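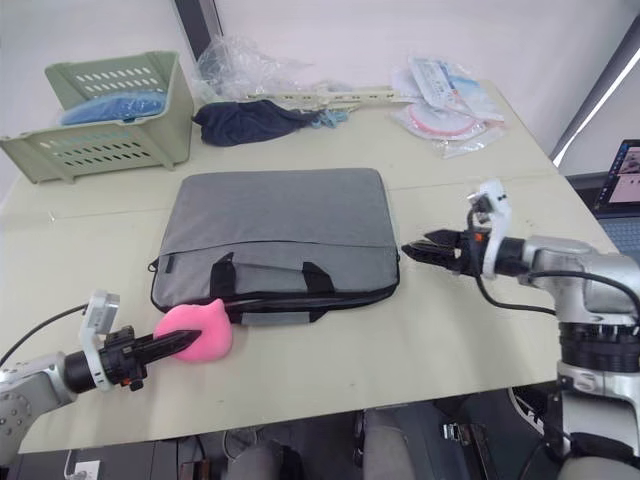 Can you clean a fabric laptop bag with a sponge and nothing else?

You can get the surface dirt off. Grease from hands, ink and anything that has soaked through to the padding will need soap, and some of it won't come out whatever you use.

That is the short version from Melahat Yaman, who has repaired bags and small luggage for a living long enough to be tired of the subject. I went to see her because I had spent an evening reading care advice for a gray laptop bag and had come away with instructions to freeze it, steam it, dust it with baking soda and put it in a pillowcase on the delicate cycle. She disliked all four.

"The washing machine is how I get half my work," she said. "There's a stiffener in most of these, sometimes cardboard, and once it has been soaked it never goes flat again. People bring it in and ask me to iron it. I can't iron cardboard."

I said that plenty of people online claim to have done it without trouble. She asked whether they had posted a picture a month later.

Her own method is dull. Empty every pocket, including the one you forgot. Run a vacuum hose along the seams. Lay the bag flat on a table, zipper closed, straps pulled out of the way, and work from the top down with a barely damp sponge. Rinse the sponge often. Dry the bag open, standing up if it will stand, away from the radiator.

I asked about sponges, as the stores now carry them shaped like cats, hearts and slices of fruit. Does the shape do anything?

"The ears get into corners, I suppose," she said. "You could also fold a washcloth." She has nothing against a pink one, except that she would test any brightly colored sponge on a white rag before it went near pale fabric. What she does mind is the rough green kind, which she says will raise fuzz on a heathered weave in a couple of passes. Soft foam is fine – so is an old T-shirt.

She is less relaxed about sprays. Futden sells a foaming fabric cleaner that she was given to try in May, and she used it on a bag of her own. It left a ring. She wrote to the company and was told she had applied it unevenly. "Maybe I did. If I can't put it on evenly, who is it for?"

Raphaël Bouvier, who runs the counter at Prinosau, a secondhand office supply store, sees the same bags from the other end. He had 113 of them come through in one lot when an insurance office closed, and he had to decide which could be sold. His view of cleaning is even lower than hers.

"I wiped down maybe 40 before I quit," he told me. "The front panels came up nice. The handles didn't. Nobody buys a bag with a shiny handle, and that shine is skin oil, it's years of it."

Black handles hide the color of the grime but not the feel, he said, and he has customers close their eyes and hold one. I thought this sounded like a sales trick. He agreed that it was, and that it mostly worked against him.

Yaman's answer to the handle problem is a drop of dish soap in a cup of warm water, an old toothbrush, and patience. She does the straps first, before the body of the bag, so that dirty water doesn't run onto panels already cleaned. When I passed along Bouvier's opinion that it was hopeless, she shrugged. "He had a whole pile to get through. You have one."

They also disagree on waterproofing spray. Bouvier sprays everything he sells. Yaman thinks it traps whatever dirt was left and makes the next cleaning harder, though she admitted she has never compared two bags side by side. I have not found anyone who has. The care label on mine says "wipe clean" and stops there.

On zippers they agree. Brush the teeth dry, never wet, and if the pull is sticking, rub a plain candle along both sides and run it back and forth until it slides. A replacement pull costs very little, and Yaman will fit one while you wait.

As for how often, she would not give me a schedule. She wipes her own bag when she notices it, and she thinks anyone telling you to do it weekly has a bottle of something to sell.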